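Home Syllabus Notes Labs Forum

Posted Saturday – course staff, Manipulation Lab

Week 6 notes – comparing hand-held grippers

Quick notes to go with the lecture, will tidy later. Read before lab. Bring the log sheet.

Last week was arms and controllers. This week the thing at the end. Question for the week: given two hand-held grippers and the same household jobs, which one gives data you would want to train on? Not which one is nicer to hold, though that matters more than people think after an hour.

The two tools

Follel – wide body, two flat fingers, fisheye camera. Trigger is stiff. Heavy at the front, so the wrist gets tired and people start resting the tips on things.

Clilemer – narrower body, softer pads, camera further back. Lighter trigger. Fingers flex sideways under load, which shows up as a width reading that is off when you hold anything thick.

Both run through the Rivera logger. Same clock, same file layout. Arm playback is on the Ruven, so anything you record has to be something the Ruven can reach. Keep that in mind when you are leaning over furniture, your shoulder can do things it can't.

What we compare

1. Finger visibility. Can you see both fingers from the tool's own camera, open and closed? If one tip goes missing at full close, note it.
2. Tracking. How often does pose drop out? Blank walls, plain sheets and bright windows are the usual suspects.
3. Width reading vs. caliper. Five widths, three tries each.
4. Grip on cloth. See below.
5. Operator fatigue. One to five, write it down right after the session and not the next day.

Wide view, good and bad

The fisheye sees a lot. Good: the object stays in view even when you come in at a bad angle, and there is plenty of room structure for tracking to hang on to. Bad: straight lines bend, things near the rim are stretched, and the tool's own body takes up a big chunk of the picture. Don't eyeball distances off the raw view. Undistort first, then measure. Students skip this every June and get finger gaps that make no sense.
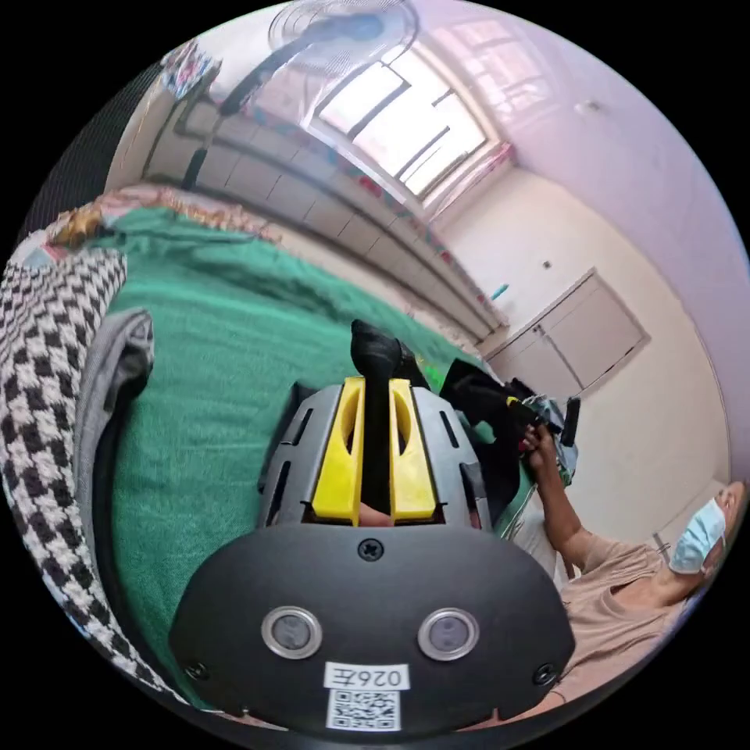 Fig. 1. Tool view over a bed with a green sheet, yellow fingers at center. Note the curved cabinet row at back left.

Things to look for in Fig. 1 when you do the worksheet. How much of the lower image is tool body – that area is fixed and gets masked before training. Window near the top, bright. Auto exposure will chase a window like that as you tilt, so lock exposure for the cloth trials. The long pale wall on the right gives the tracker very little; the cabinet seams on the other side are much more use. Also the dark cloth item right of the gripper: low contrast inside it, folds hard to pick out. Compare with the green sheet, where the wrinkles are faint but readable.

A person's hand is in view too. For two-person trials, log it in the "other hand" column. Don't crop it out. The policy will see people at run time so it should see them in training.

Cloth trials

Cloth is where the two tools come apart. Flat fingers slide on a tight sheet – you need a fold to get started. Approach low, push a ridge up, close on the ridge. Soft pads can pinch flat cloth but let go slowly, and the release frames are a mess.

Do sheet, then a folded towel, then something dark. Same order for both tools. Swap who goes first.

Log these:
– number of tries untill first hold
– slip during lift, y/n
– where the cloth was let go, and if it followed the finger up
– any tracking drop, with frame number

Numbers from the pilot

3,977 episodes recorded across both tools. 163 thrown out for tracking loss, mostly blank wall in view and fast wrist turns. We trained on 3,000 and kept the rest back. Only 2 operators in the pilot, so don't read much into the fatigue scores.

Follel came out ahead on tracking. Clilemer ahead on thin cloth and on fatigue. Width error was worse for Clilemer on anything thick, fine on thin stuff. On the Ruven, Follel episodes played back cleaner, but part of that is the mounting plate, wich was made for it. Not a fair fight. We say so in the writeup and you should too.

Common mistakes

– starting the recording with the fingers already closed. No zero for the width.
– covering the camera with a thumb when changing grip
– wiping the lens with a sleeve. Use the cloth in the box.
– changing the exposure halfway through a set
– reaching past where the Ruven can go (see top)

For lab

Groups of three: one on the tool, one moving objects, one on the log. Ten episodes per tool per cloth type, then rotate. Upload to the Rivera folder before you leave. Filenames as in the Week 4 sheet, no spaces please.

Worksheet part B is due next week. Plots need axis labels and units.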